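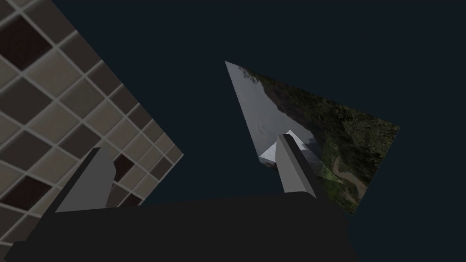

A rendering of square tiles in taupe, grey-brown and dark brown, with light grey grout.

Grutcombe Gets a Restaurant, and the Pistachios Get a Postcode

Pistari has spent years sending its nuts to better-known towns. A dining room called Rivadeneira would like some of them back.

Monday, January 10, 2022

Grutcombe has a silo, a bowls club, a bakery that sells out of vanilla slice by mid-morning and a set of public toilets praised in more than one caravanning newsletter. It has never had a restaurant with a wine list. The pub has a wine list in the sense that you can ask for red.

From May, all going well, it will have Rivadeneira, a 30-seat dining room in the old stock and station agency on the main street, run by the couple who own the Pistari orchard out on the Unel Creek road. They grow pistachios. They would like you to know that pistachios can be eaten at dinner, at a table, with cutlery, and that you needn't have just come off a plane.

The announcement was made last week by way of a sheet of paper taped inside the front window, next to a faded poster for a ram sale. It drew more readers than anything else in the main street over summer, although the bakery's holiday hours ran it close.

Pistari isn't new to people who buy good nuts. The orchard's crop goes to pastry kitchens and gelato shops in the city, where it turns up on menus under descriptions like "regional pistachio" and "country pistachio", and in one case "Sicilian-style". The growers are fairly relaxed about most of this. They are less relaxed about "Sicilian-style", a label they have discussed with the shop in question and which has since been changed to "pistachio".

"We'd drive four hours to deliver, then pay for a scoop of our own stuff," one half of the couple said from the tractor shed, where the phone reception is. "After a while you start doing the sums on petrol."

The sums led to a kitchen. For the past few winters the pair have held long lunches in the packing shed, with borrowed trestles and the forklift parked outside to make room for the cheese. The last one drew 200 people, a fair slice of whom had come up from the coast and wanted to know where they might have dinner afterwards. They were directed to the pub, where the kitchen had closed at half past seven, and after that to the servo, where it hadn't.

Rivadeneira is meant to deal with those people. It takes its name from a grandmother's side of the family, and the owners concede it will be mispronounced. Early attempts heard along the main street include "the Riviera", "Rivers and Dinners" and "that new joint". The sign writer has asked for the spelling in an email.

The menu is still being argued over, but the outline is settled. Lamb from next door, shoulder mostly, with a green sauce that has more pistachio in it than herb. Yabbies when someone has dams full of them. Flatbread from a wood oven that has been built, pulled down and built again after a disagreement over where the smoke should go. Young nuts pickled in their skins, a thing the growers have been eating at home for years and which visitors tend to approach with caution and then finish. Pistachio butter in place of the usual kind, though the usual kind will be kept out the back for anybody who asks nicely.

There will be a vanilla slice, bought in from the bakery. The owners say they tried making their own, tasted the two side by side and rang to place a standing order. Relations between the two businesses are understood to be excellent.

Pistachios aren't an obvious thing to stake a restaurant on. The trees take their time about bearing, then bear heavily one year and sulk the next, a habit the trade calls alternate bearing and growers call other things. They want a cold winter and a hot dry summer, and Grutcombe can supply both, often with a bit of dust thrown in. They also want water at inconvenient moments. The Unel, marked on maps as a creek, spends a good deal of the year as a paddock with reeds, so the orchard runs on bore water and attention to the forecast.

The trees nearest the house went in first, on ground that had been under wheat, and were regarded by the district as a hobby. There are now nearly 2,000 of them. The district has moved on to regarding them as something it always thought would work.

Harvest comes at the tail end of summer, when the hulls blush and split and every cockatoo within a day's flight hears of it. The growers have tried gas guns, kites in the shape of hawks and a radio tuned to talkback. The birds disliked the talkback for a week and then appeared to develop opinions. Netting the whole orchard has been priced and put back in the drawer. What the cockatoos leave is shaken off by machine, hulled the same day and dried in the shed, and it's this shed smell, warm and a bit resinous, that people who went to the long lunches mention before they mention the food.

With harvest due in a matter of weeks, the restaurant is being fitted out in whatever hours are left over. The old agency counter is staying and will be the bar. The strongroom, once home to wool cheques and a bottle of something for good customers, will hold the wine. The floor has been the sticking point. The original boards turned out to be held together largely by lino, and the lino has gone. Tiles are going down in the kitchen and bathrooms, and what happens in the dining room depends on a quote that was promised before Christmas. The trade in question didn't say which Christmas.

Staffing is the other worry, as it is for every country kitchen at the moment. The owners plan to open five nights a week if they can find the hands and fewer if they can't. They've had applications from a shearers' cook with firm views on gravy, and from several teenagers whose parents filled in the form. A head chef has been offered the job and is thinking about it, having asked for a weekend in town before deciding. The weekend included the bowls club raffle, and the chef went home with a meat tray. This is being taken as a good sign.

As for locals, views are mixed in the usual proportions. There is general approval of the lights being on in that building again. There's concern about parking on the part of people who have never failed to get a park. At the pub, where some resentment might have been expected, the mood is cheerful, on the theory that anyone who has had a small dinner will want a counter meal later. The pub is also said to be looking into a second red.

Prices haven't been announced. The owners say there will be a set menu on busy nights and a bowl of something with bread on quiet ones, and that nobody who lives in the shire should have to dress up for either. Clean boots will do. Boots that have been in the yards can be left on the verandah, where a rack is going in beside the door.

Bookings will be taken by phone once there is a phone. Until then, the sheet of paper in the window has a pen hanging from it on a string, and a list has started underneath for the opening week. The pen has already been replaced once. Pistari's shed door on the Unel Creek road is open Saturday mornings in the meantime for roasted, raw and salted, cash preferred, and please shut the gate behind you.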